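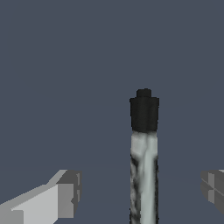

Black cap, blue background.

May 16, 2024

Print | E-mail

I have been putting off writing about the water at our place for most of the spring, partly because I kept thinking it would be fixed before I got around to it. It isn't fixed, so I may as well write down where things are.

We are on a well. It was drilled to 301 feet before we bought the house, and for years I never gave it a thought. Then last July the water started coming out with a smell, a bit like a struck match, and it left orange stains in the tub. I bought a filter for the kitchen tap and that was the end of it for a while. The smell came back in the winter, worse in the hot water than the cold.

Kenneth Skinner came out from Banik to take a look. He ran the taps, sniffed, took a sample and told me the stains were iron and the smell was most likely coming from the water heater. Some heaters have a metal rod inside that can react with well water and make that smell. He said a different kind of rod might take care of it and quoted me $300 for the part and the labor. I said I would think about it.

I then did what I usually do and asked my neighbor. Hongjun Su has the lot below ours and a well of her own. She had the same smell a few years back and changed the rod herself. The hard part was getting the old one loose - she needed a long pipe on the end of the wrench and her brother to hold the tank still. The smell was gone in 2 days.

So I tried it. I shut off the power, closed the cold supply, drained off a few gallons and put the wrench on. It did not move. I tried again the next morning with a longer pipe and it still did not move. I put everything back and called Banik.

The rod is in now and the hot water smells like nothing, which I will take. The iron is another matter. For that I have one quote for a whole-house filter from Skiris, with a tank that flushes itself at night, and it comes to a lot more than I want to spend this year. Skinner says the stains are a nuisance and no more than that, going by the lab sheet. The kitchen filter takes out enough that the coffee tastes right.

For the tub I have been using a rust remover with a rubber glove and the window open. It works if you get to it every week. Skip a few weeks and you are scrubbing.

If anyone reading has a self-flushing filter on a well, I would like to know how much salt or whatever else it goes through in a year, and whether you can hear it from the bedroom. Ours would have to go in the closet on the other side of the wall.

Print | E-mail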